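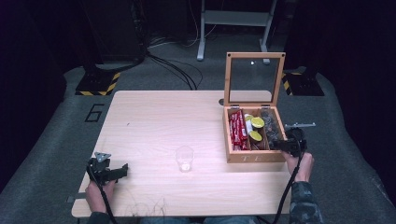 *Two hand-held grippers, one clear plastic cup, and the box with the glass lid.*

# The Day Dirus Bumped the Glass

Hi! I'm Ebony Donnelly, and I help teach a robot named Dirus to pick things up. Mostly I love it. Today I want to tell you about a time it went wrong, because kids who visit always ask me if the robot ever messes up, and boy, does it.

First, look at those two black grippers with the hands on them. A gripper is a robot's version of a finger and thumb. It opens, it closes, and that's pretty much all it does! When a person holds a pair of them and does a job, the robot's computer can learn from the moves. It's a bit like when your grandpa put his hands over yours to show you how to roll out dough (mine did, and my dough still came out lumpy).

The box is divided into three parts. There are candy bars in red wrappers on the left, limes cut in half in the middle, and dark, shiny wrapped things on the right. Those are three very different kinds of things to grab. A candy bar is long and slick. A lime half is round on one side and flat on the other, and if you squeeze it hard you get juice. So the computer needs lots and lots of practice examples. We had 3,000 of them by the time Dirus got a turn to try it alone.

## What went wrong

Dirus did great at the start. It reached into the box, took a candy bar, and put it down on the table. I cheered! It did that again and again, and by try number 33 I had stopped cheering and was thinking about lunch.

Then, on try 34, it went for the candy bar from the back of the box. Its arm came down behind the lid, kept going forward, and *bonk*. It pushed right into the glass.

It didn't slow down first, either. It acted like there was nothing there at all.

Walter Cuadros was standing by the stop button and he hit it so fast I barely saw his hand move. The arm froze. The lid had a crack running from one corner to the other, but the pieces stayed in the wooden frame. We were all standing well back, so we were fine. My heart was thumping, though!

## Why couldn't it see the lid?

Have you ever walked into a glass door? I have. Twice, at the same library.

Glass and clear plastic are sneaky that way. When light hits a red candy wrapper, some of it bounces back, and your eye (or a camera) says "aha, something red." But most of the light goes straight *through* clear glass. Look at the lid in the picture and you can see the gray floor right through it. The little cup on the table is the same sort of trouble. You can pick it out mostly by its edges and by the bright spot where it touches the wood.

You're good at this kind of puzzle. You see a wooden frame and a small shiny spot, and your brain says "there's glass in that." Dirus hadn't learned that trick. It saw the frame as four skinny sticks with a hole in the middle, and it figured a hole was a fine place to put an arm.

And here's the part that was our fault. In our practice examples, the hands came at the box from the front. So the computer never got to see a person go *around* the lid. We hadn't shown it how, and then we were surprised when it didn't know.

## How we fixed it

Štefánia Hudec, who is the most careful person on our team, made us write down everything that had happened before we touched a thing. I wanted to sweep up and try again right away. She said no. She was right, and I ate my sandwich and wrote my page.

Then we made some changes:

- We swapped the broken lid for one made of plastic that bends a little.
- We taught Dirus that the space inside the frame is a wall, even if it looks like air.
- We recorded 90 new examples with hands reaching in from the sides and steering around the lid.
- We turned on a feeling sensor in the arm. If something pushes back, the arm stops by itself and doesn't wait for Walter.

That last one is my favorite. You do it too! If you're walking through your bedroom in the dark and your toe touches something, you stop. You don't need to see it.

We tested the feeling sensor with a big pillow in January. Dirus touched the pillow and stopped. We did it 7 times, and then Eliseo Xolalpa had to have a turn, and then he had to have another turn.

## If you ever get to visit a robot

Stay behind the line on the floor, even when the arm isn't moving. A robot that is holding still may just be waiting for its next job. Ask a grown-up to show you where the stop button is. They're usually big and red, and anybody who works near a robot should know where to find one without looking around.

And if you see broken glass, don't help pick it up. Call someone over. I know it feels like helping.

You can try the seeing part at home, with something that won't break. Put a clear plastic cup on a table and step back. Close one eye. How can you tell it's there? Now slide a bright sock behind it and look again. I've tried this with a striped sock, and the stripes went all wobbly!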